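Two Hands, One Handle: I Spend a Morning With the Tratus Hand Kit

Friday, July 22, 2022

I'd been asking to see the Tratus kit up close for months, and when the email finally came through it said to show up hungry. So I skipped breakfast and drove out to the Pollell building, where the company rents half of the second floor, and met the woman who runs the product side. She asked me to leave her name out of it (she'd just moved over from a different employer and didn't want the calls), but she was happy to talk for as long as I had coffee in front of me.

If you haven't run into it, the hand kit is a gripper you carry. You hold it, you squeeze, the two fingers close, and everything you do gets recorded so a robot arm with the same fingers can learn from it later. Tratus sells the thing to labs and small automation shops. I wanted to know why anybody would pay for one when you can find plans online and print your own.

"Because your third print won't match your first," she said, and laughed. "I built my own for two years. I loved it. Then a finger cracked on a Thursday night and the replacement was a hair wider, and all my old recordings were a little bit wrong. People call us right after they've had that night."

So what do you get in the box? One hand unit, a mount, two sets of the soft ribbed pads, the printed marker squares that go on the front of the fingers, a little screwdriver, and 5 spare screws, which she told me was the single most argued-over item in the company. The hand unit weighs more than I expected. I said so.

"Everybody says so," she said. "We took 63 grams out of it last winter and they still say so. Your wrist gets used to it by the second day. If it doesn't, hold it lower down. Most people choke up on it like a baseball bat."

She was right, I was choking up on it! I moved my hand down and it felt a lot better, although I wouldn't want to do a full shift with it.

We talked for a good while about kitchens. The demo tables at Tratus are nearly all kitchen tables, and I'd assumed that was for the sake of visitors like me. She said no, it's what the customers want to record. Cookware is hard. It's shiny, it's round, the weight is all on one side, and the handle never sits where you'd like it.

"A box is easy," she said. "Anybody can pick up a box. You give me a pan with something in it that can roll, and then we'll find out if the pads are any good."

I asked what goes wrong most often with a pan. She thought about it. "Twisting. You've got hold of the handle, you feel great, you lift, and the whole pan wants to turn over in your fingers. You want to grab nearer the middle of the handle and go slow on the lift. And please, not a full pan on day one."

I had a go myself after that and I'll spare you most of it. My first try was awful. By the fourth I was moving things from one side of a table to the other and feeling extremely pleased with myself, and she was polite enough to say "nice" at the right moments. 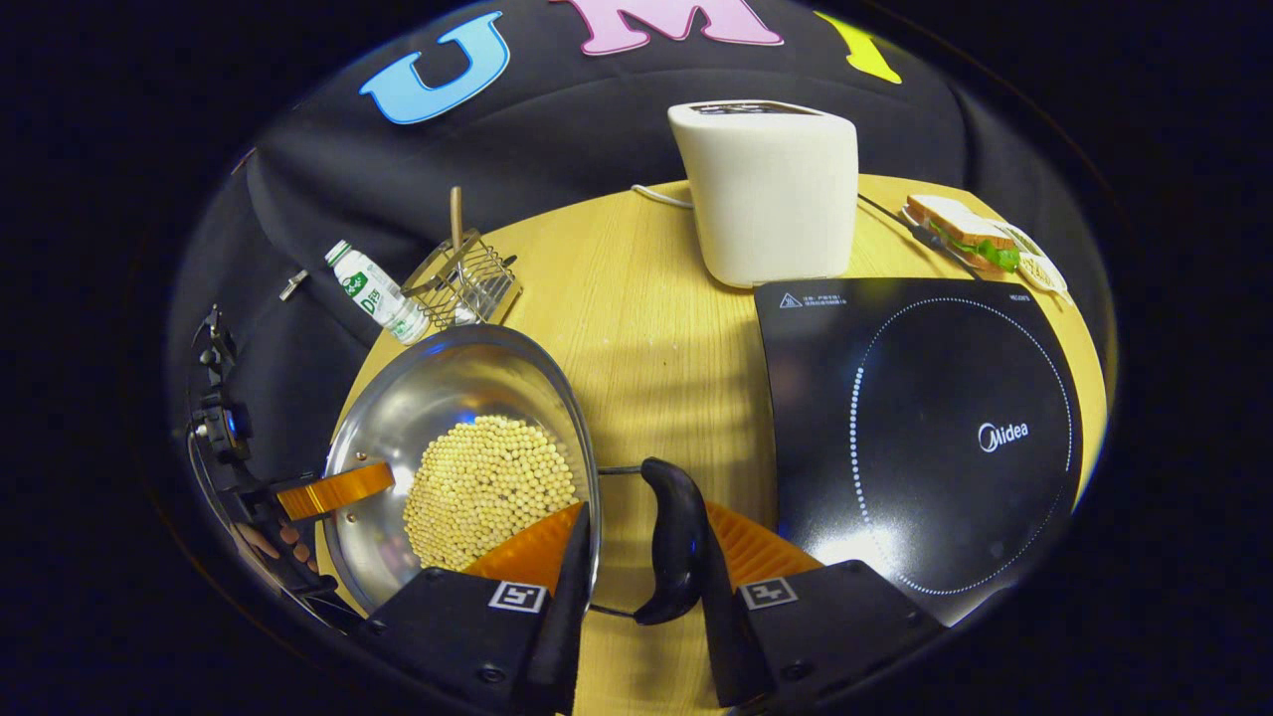
How long do the soft pads last before they need replacing?

It depends on the work, but she tells customers to plan on 125 hours of recording and to swap both sides together, even if only one looks worn.

Price came up next. The full kit is $436, and a pad set is extra once you've used up the spares. That's more than a home build and a good deal less than the Vosesa hand, the one I reviewed in the spring, though the Vosesa comes with a nicer case. I told her the Tratus bag looked like something you'd get free at a bank. She didn't fight me on it. A better case is due in September, and people who already own the kit can get one for the cost of shipping.

My other gripe was the software. It's called Tosh, it runs on a laptop, and it took me three tries to get a session to save. "You clicked the wrong save," she said, and then admitted that having two of them was a bad idea. The next update is supposed to have one.

Would I buy it? If I had a lab and a stack of recordings to make, yeah, I think I would. I'd order the second pad set with it and bring my own bag.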